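Software Developer, Manipulation Planning and Control
Prurkodus
Full time, permanent. On site, with up to two days a week from home once you have settled in.

Prurkodus writes the software that lets robot arms with multi-fingered hands handle parcels. We don't build the arms or the hands. Our code takes in camera images and joint readings, decides where to put the fingers, plans a path and runs it. Our customers are mid-sized parcel depots and returns centres.

We are hiring one developer to join the planning and control group, which is currently led by Emese Szűcs. You would report to her.

What you would work on

Most of your first year would go into Cloremow, our motion planner. It is written in C++ with a Python layer on top. It works well for open bins and flat tables. It is slow when the hand has to reach in behind the rim of a tray, and it sometimes gives up on grasps that a person can see are fine. We have 243 recorded planning failures of this kind, sorted by cause, and we would like you to start with those.

You would also spend time on Dotar, the tool we use to replay a run from its logs. It lines up the wrist camera, the joint angles and the planner's decisions on one timeline. Everyone here uses it every day and it has grown without much of a plan. It needs someone to tidy up the file format and make it open large logs faster. A long log now takes nearly 118 seconds to load, which is too long when you are in the middle of tracking down a fault.

Label handling is the other piece. Many stations need the waybill face up before a parcel moves on, so perception has to find the label, judge which way it is facing and tell the planner whether a turn is needed. Zulkifli Rahman looks after the perception code. You would agree on the interface with him and write the planner's side of it.

What we need from you

Solid C++ and reasonable Python. You should be comfortable reading somebody else's code and changing it without rewriting the lot.
Working knowledge of kinematics, collision checking and at least one family of sampling or optimization-based planners.
Some time spent with real hardware. It can be from a job, a degree or your own projects.
Clear written English. We write up our test results and other people rely on them.

Useful but not required

Experience with multi-fingered hands or force control.
Real-time Linux.
Reading knowledge of Chinese, as some of the station labels and supplier documents we work with are in Chinese.

We don't ask for a particular degree. If you have most of the first list and not all of it, please apply.

How the work runs

Code is reviewed by one other person before it is merged. Each change to Cloremow goes through 800 simulated picks overnight, and you get the results by 7:30 in the morning. Changes that pass are then tried on the cell for 300 picks. Developers run their own cell tests, so expect to be on your feet beside the robot for part of most weeks. You will be given safety training before your first session and will not work in the cell alone.

We do not have an on-call roster. Twice a year or so we send two people to a customer site for up to a week, and travel is paid along with time off in lieu.

Pay and leave

The salary range is in the information pack and depends on experience. You get five weeks of leave and a yearly training allowance. We can help with relocation costs.

How to apply

Send a résumé and a short note, one page at most, about a fault in a robot program that you found and fixed. Tell us how you tracked it down. Code samples are welcome if you are free to share them.

Applications close at the end of May. Shortlisted people will have a phone call with Emese, then a half-day visit that includes a paid programming exercise on a planner log and a look at the cell. We reply to everyone who applies. 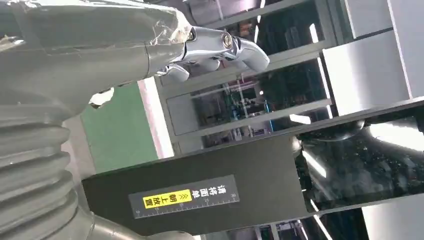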